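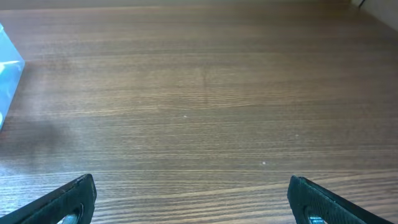 Awards ballot tally, Dernerby film prize
9/13/18

Second run of the count script on the shorts category. 143 ballots in, 24 titles on the longlist, preferential ranking. The Bloxham export still puts the rank column before the title column, so I swapped them on import and left the raw file alone.

First run dropped 13 ballots. Cause was a trailing space after the title "Drurham" - the match is exact, so those went to the unknown bin. Trimmed the strings and reran. All ballots now land.

Ties: 3 titles level at the last elimination round. Rule sheet says to go back to first preferences. Script was going back one round only. Fixed, not yet tested against last November's documentary set. 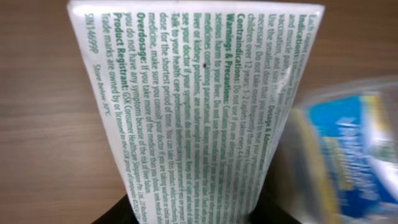 Printed ballot for the jury needs another pass. Ataberk Ekinci wants the voting rules on the same side as the titles, which means small type. The medicine leaflet is a fair model for the layout: bold green headings such as "Dosage & Administration" set mid-line, regular text running straight on after them, no space lost to line breaks. Will try the same with "Ranking" and "Spoiled ballots" in black. Brison to print one proof before we commit to the paper size.

Open: feature category file not received.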